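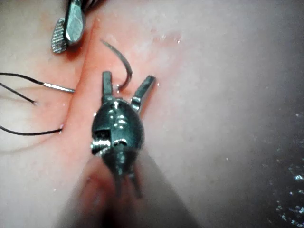 Montserrat Sotomayor
Member, Hearths and Surrounds board

Hearth slab cracked under a limestone surround

I have a Gramano limestone surround with a one-piece hearth, 883 mm deep, set on a concrete base in front of a solid fuel stove. A hairline crack has opened front to back, left of center. The slab was bedded on five dabs of adhesive. Can it be filled, or does the whole hearth have to come up? The legs of the surround sit on it.

Wenceslao Arellano
Stone fitter

Dabs are the likely cause. The slab bridges the voids between them, and heat from the stove does the rest. Tap across the surface with a coin and mark where the sound goes hollow. If the hollow area runs under the crack, filler will open again within a season.

For a solid fuel appliance the hearth should be cut into sections with 10 mm gaps hidden under the legs, back-filled with a weak sand and cement mix, and laid on a full bed. A one-piece slab is fine for an electric fire. The legs have to come off first — cut the joint with a thin blade, and support the mantel shelf before you move either one.

Color-matched resin (I use Grendetti) is acceptable only if the slab sounds solid all over.

Orozco
Member

Had the same thing with a Zeltance hearth. Filled it, still shows when the light is low. A replacement slab was 200 plus fitting, a new surround would have been 800. Check whether yours was sold for solid fuel, mine wasn't.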